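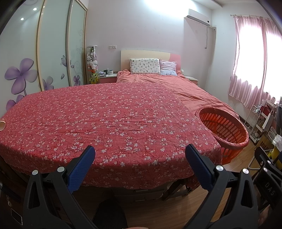
Bedspread

A bedspread is the top cover of a bed, the layer that goes over the sheets and blankets (or the duvet, if you've gone that way) and hangs down at the sides. I've kept this entry on my household textiles pages for years and it keeps getting longer, so bear with me! Other names you'll meet are coverlet, counterpane and throw, and people will argue about which is which until the tea goes cold.

What counts as one

My own rule is simple. If it reaches the floor, or nearly, I call it a bedspread. If it stops partway down the side of the mattress I call it a coverlet, and if it only lies across the foot of the bed it's a throw or a runner. Shops don't keep to this at all. I've bought a "bedspread" by post that barely covered the mattress, and I've seen enormous things sold as throws. Measure first, always.

A quilt can do the job of a bedspread but it's made differently: two layers of cloth with wadding between, stitched through so the wadding can't wander. Plenty of bedspreads are a single layer and give you hardly any warmth. They're there to keep the dust off and look nice.

The word itself

Counterpane is the older word, and the one my gran used. It comes from an Old French term for a stitched quilt and got its ending muddled up with "pane", in the old sense of a piece of cloth. Bedspread is the newer one, and seems to have caught on in America before it settled in here. Coverlet goes back to the Middle Ages and you'll find it in old wills, usually left to a daughter along with the good pans.

Kinds of bedspread

Candlewick is the one most people of my age remember. It's cotton with tufts of soft thick yarn in rows or patterns, and if you were a child in bed with a cold you will have picked the tufts out (I did, a whole peacock's tail of them, and got told off). It's heavy when wet and sheds in the wash for ever.

Marcella, sometimes called Marseilles cloth, is white on white, with a raised pattern woven in to look like quilting. It was a great speciality of the Lancashire mills and it lasts beautifully. I have one that still goes on the spare bed at Easter.

Honeycomb and waffle weaves are lighter and dry quickly, so hospitals and boarding houses liked them. Crochet spreads are made in squares or strips and joined up at the end. Meinir Maddocks, who taught me, finished one with 400 squares and then found she'd joined a corner back to front. She left it.

Then there are printed cottons, mostly flowers, which is what I'd guess you'd find on more beds than anything else. Small sprigs hide marks and creases far better than big plain areas do, and they don't much mind which way round you put them on. Big roses do mind!

Sizes

For a double I like a drop of at least 12 inches each side below the top of the mattress, and 13 if yours is one of the deep modern ones. Add extra at the head end if you want to tuck it under the pillows and bring it back over the top, the old-fashioned way. For the thin cotton ones, check whether the size on the label is before or after washing. My Femholm shrank enough to show the bed legs, and it had been such a lovely fit on the Saturday I bought it.

Washing and keeping

Most cotton spreads will go in the machine on a cool wash, provided the machine is big enough to let them move. A king-size candlewick won't, so take it to the launderette. Reds and navies should go in alone the first few times. Dry them over two lines so the weight is shared, and turn them once. I do all mine in April when there's a decent wind.

For putting away, roll them if you've room and fold them if you haven't, and refold along different lines now and then or the cloth wears at the creases. Old pillowcases make good storage bags. I don't use plastic.

Do people still use them?

Fewer than they did. Duvets came into British homes in a big way in the 1970s and the cover rather took over the spread's job. They're creeping back, though, mostly as a light extra layer in summer, and second-hand candlewick now costs silly money.

See also: Counterpane; Eiderdown; Quilting; Valance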